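From: Rocío Vidal
To: studio-staff list
Subject: Re: who clears the long table now?

Randi Løken wrote:
> So if the gripper work moves to Tarkeo's arm in February,
> do we still set up and clear for classes, or does it?

Good question, Randi! For now it's still us. I've spent two weeks on the hand-held gripper and my wrist has opinions, but I like it more than I expected — you notice how many odd little jobs we do between classes.

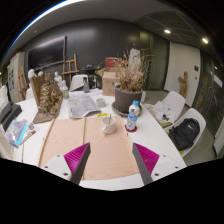
Mug, water bottle, newspaper: the usual long table.

What worries me is the hours. Sigrun says clearing is 3 paid hours a week for Tymofii, and I'd want those kept as prep time, in writing, before any arm shows up. I also don't want it anywhere near the busts or the clay relief (sorry, Tarkeo). Bottles and mugs, fine, go ahead!
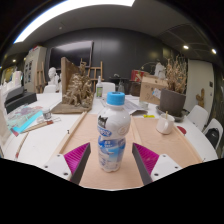

What I'd ask for

Keep Tymofii's hours. Let us pick which objects it handles. And somebody please tell Mal-soon before the schedule changes, she teaches in there.

Rocío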